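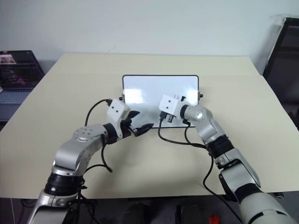

Got in at 17 minutes past ten with my knees the colour of beetroot, so this will be short (it won't). First proper netball match since January and I played all four quarters, which was not the plan! Delyth said I'd get the second half at goal defence and that was that, and then Kazue rolled her ankle in the warm-up and suddenly I was being handed a bib and told to stand next to a girl who must be six foot two.

We lost 45–40. I'm weirdly happy about it. We were nine down at half-time and I'd given away so many contact calls that the umpire had started sighing before she blew. Delyth didn't shout. She just said I was watching the ball and forgetting my feet, and could I please stay three feet away like the rules say, and then she gave me half a banana.

Third quarter was lovely. Dilani was everywhere at centre, and I got two intercepts in a row, the second one off my fingertips, and heard Tahsin yelling from the benches as if I'd won a medal. He'd only come to give me a lift.
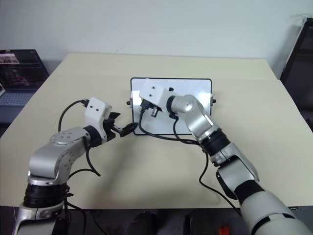
Then of course my legs went. Last five minutes I was a fence post. The tall girl put in four on the trot over my head and there was nothing I could do about it except wave. Dilani says I should be doing hill sprints with her before work, and I said yes in the car and have been regretting it ever since.

Kazue's ankle is fat but she can wiggle her toes, so she's hoping to be back for Prarnine. They're top of the table and they beat us by a mile last time, so I hope so too. If she isn't, it's me again. Need new trainers before then, the left one squeaks on every turn.

Fed Munshi, who sulked because tea was late. Bath now, then bed. Must text Delyth to say I can do training, and find out whose purple water bottle I've brought home.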